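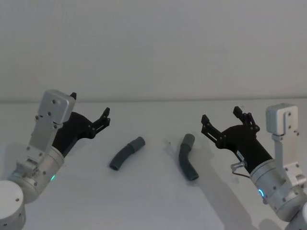

A dropped-part fault on the Rostard two-arm cell stops both arms and leaves the program counter at the last completed step. The workpieces stay wherever they came to rest, and the cell does not know where that is. It is common to find the two curved tubes lying on the tabletop between the grippers, with both pairs of fingers open. The joint lights do not have to match: a green light on the left arm and a blue ring on the right are reported separately by each controller, and neither one is a permit to reach in. Use the fault code on the pendant, and only the fault code, to choose the procedure.

## 7.3 Recovering from fault 724 (grip lost, both arms)

Fault 724 is raised when both grippers report loss of part within the same motion block. If only one gripper reports, the code is different and section 7.2 applies.

**CAUTION: Do not press Resume while fault 724 is displayed.** Software releases before April accepted Resume in this state. The arms closed on the programmed pick-up points whether or not a part was there, and one site in Grandosstead bent a finger linkage when the gripper closed on the collar of a tube that had rolled. The current release blocks Resume from the pendant but not from a line controller. If the cell is connected to a Grotirel line controller, set the cell to LOCAL before you do anything else.

### 7.3.1 Making the cell safe

1. Turn the mode key to LOCAL. Remove the key and keep it with you.
2. Press the stop button on the pendant. Confirm that the pendant shows STOPPED for both arms.
3. Switch off the drive supply at the cabinet and apply your lock.
4. Wait 40 seconds for the drives to discharge.
5. Check that the gripper fingers on both arms are open and holding nothing. If a finger is still gripping a part, go to 7.3.4.

> **Note:** The joint lights run from the control supply and can stay lit after the drive supply is off. A lit ring does not mean the arm is powered, and a dark one does not mean it is safe.

### 7.3.2 Clearing the table

1. Before moving the tubes, record their position on the fault sheet. A sketch is enough. Show which way the collared ends point.
2. Lift each tube by its curved section. Do not push it across the table with a finger of the gripper or lever it out against the wrist bracket.
3. Look at the outside of each collar for scoring, and at the open end for chips or flattening. Set damaged tubes aside with the fault sheet attached.
4. Pick up any fragments from the tabletop. Small pale pieces are easy to miss against a white surface, so wipe the whole work area with a dry lint-free cloth, working from the wall toward the front edge.
5. Keep the fragments in a bag with the sheet. If they match the finger pad material, both sets of pads must be replaced before restart.

Do not use compressed air. It drives debris into the finger linkages, and the pins are not sealed.

### 7.3.3 Inspecting the grippers

Do the left arm first, then the right.

1. Move each finger by hand through its full travel. It should move evenly, with no step or click.
2. Check the screws along the finger plates. A screw that turns with finger pressure must be removed, cleaned, treated with medium-strength threadlocker and refitted.
3. Check the gap between the fingertips with the gauge supplied. A difference of more than 2 mm between the two arms requires the alignment procedure in section 9.
4. Follow the signal cable from the gripper to its connector at the wrist. The cable needs a free loop at this point. If it is pulled tight with the wrist at either end of its travel, release the nearest clip and refit it with more slack.
5. Press the connector home. A partly seated connector is the most frequent cause of a false 724 and leaves no mark on the part.

> **Note:** A false 724 usually occurs at the same wrist angle every time. Compare the step number on the pendant with earlier fault sheets before replacing any component.

### 7.3.4 Part still gripped

Applies only when one gripper has not released.

1. Leave the drive supply off and locked.
2. Support the tube with one hand so that its weight is not carried by the fingers.
3. Turn the manual release on the gripper body counterclockwise until the fingers separate.
4. Lower the tube to the table, then return the release to its original position. The gripper will not initialize with the release turned.

**CAUTION:** Keep your free hand clear of the linkage. The fingers can open suddenly if the linkage was under load.

Return to 7.3.2.

### 7.3.5 Restarting

1. Confirm that the table is clear, including the area behind each arm.
2. Remove your lock and switch on the drive supply.
3. Release the stop button. Insert the mode key, leaving it at LOCAL.
4. On the pendant, select **Fault > 724 > Acknowledge**. Acknowledge each arm separately.
5. Select **Home** at 30 percent speed. The left arm moves first. The right arm waits until the left reports position.
6. Open and close each gripper once with no part present. Both must report EMPTY on closing.
7. Place two undamaged tubes in the infeed nest and run one cycle at 30 percent speed with the doors closed.
8. If the cycle completes, return the key to REMOTE and restore normal speed.

If 724 returns during step 7, stop. Do not repeat the cycle. Leave the cell locked off and contact service with the fault sheet and the step number.

### 7.3.6 Known causes

| Finding | Likely cause | Action |
|---|---|---|
| Scored collar, pads intact | Pick-up point off center | Reteach point, section 8 |
| Fragments match pads | Worn or split finger pads | Replace both sets |
| No damage, same step each time | Connector or cable at wrist | 7.3.3, steps 4 and 5 |
| No damage, varying step | Grip force set too low | Check recipe value |
| Occurs only in REMOTE | Timing of handover signal | Update Nava interface file |

The handover row applies to cells shipped with the Nava interface. The corrected file is dated November 2019 and must be loaded on both arm controllers. Loading it on one only will produce fault 724 on the first handover — the same code, with a different origin — and the table above will not help you find it.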